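By the time Ákos Kovács had finished his second cup of tea, the markers had been out of their tin since Friday, and his granddaughter still hadn't drawn him the map she'd promised. It was to be a map of Pedine, the village he'd left at 25 with one good coat and an uncle's address in Rodton, and he had been describing it to her all week in his roundabout way – the bakery first, then the bakery's dog, then the long quarrel over the bakery's chimney.

"But where's the river, Grandpa?" she'd asked, quite reasonably.

He'd had to stop and think. It ran behind the Dudás place, he was fairly sure of that, and under the bridge where his mother used to wait for the Plastov bus in her grey scarf.
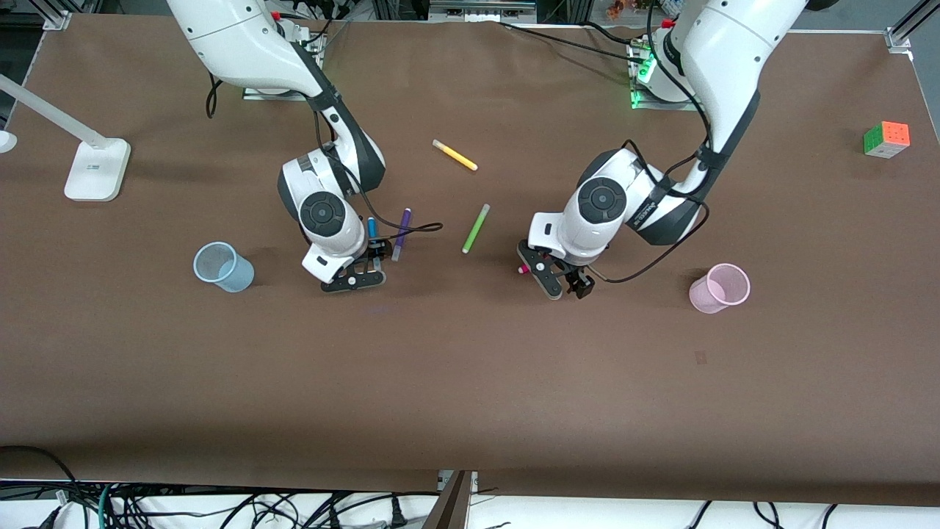 "Start with yellow," he said at last. "For the road. It was all dust in March, and the dust was yellow, or a sort of yellow, depending on the time of day."

She thought the bridge ought to be her favourite colour, whatever colour it had really been, and he found he didn't mind that a bit. He put the kettle on again and began telling her about the neighbours.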